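Home About Minutes Membership Contact

Sterport Robotics Club
Minutes of the August meeting, opened 6.30

1. Last minutes
Agreed, with one correction. The Brevovow entry fee is 48 pounds per team and not per member.

2. Money
Balance stands at 551 pounds. The Addo grant has still not arrived. The chair asked that we stop planning as if it had.

3. Brevovow entry
The desk-tidying team reported 14 clean runs and wants to enter the open class. Several members were not convinced. A clean run has so far meant whatever the person at the keyboard said it meant, and no log of the failed ones was brought to the meeting. The team said the failures were mostly set-up problems. It was pointed out that set-up will also be our job on the day.

The team also claims that nearly 3000 recorded attempts will be enough to train on. Asked where that figure came from, they said the Usico handbook. The handbook does not say what sort of attempts, or on what sort of table.

Agreed: no entry fee to be paid until a run has been done with the items laid out by someone outside the team.

4. Wrist views
Long discussion. The team holds that the wrist views help with the last part of a grasp. Others doubt they add much and would train on the overhead view alone – it would at least halve the storage. One wrist view and the overhead view with the water bottle gripped were passed round, then a second wrist view.
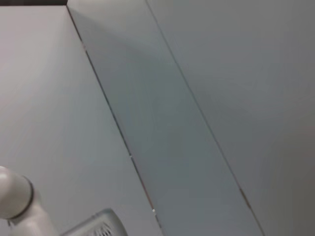
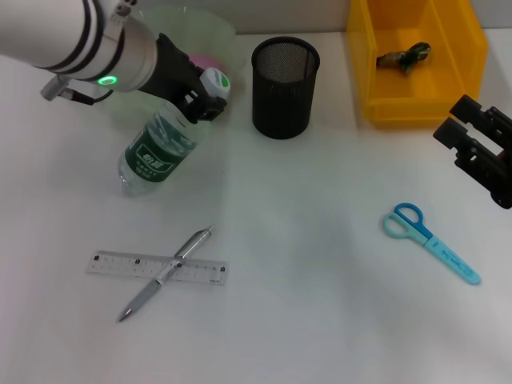 Second wrist view: 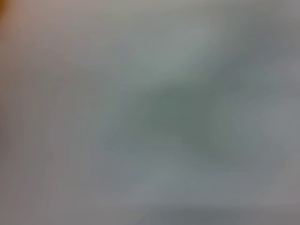
Dropping the wrist views altogether would be hasty, according to Usico's reply to the draft minutes, which asks for the same task to be trained both ways and the results put side by side before anyone votes. The chair accepts this, provided the failed runs are counted too. Carried over to next meeting.

5. Any other business
Cupboard key to be returned to the office by 9. Closed 8.10.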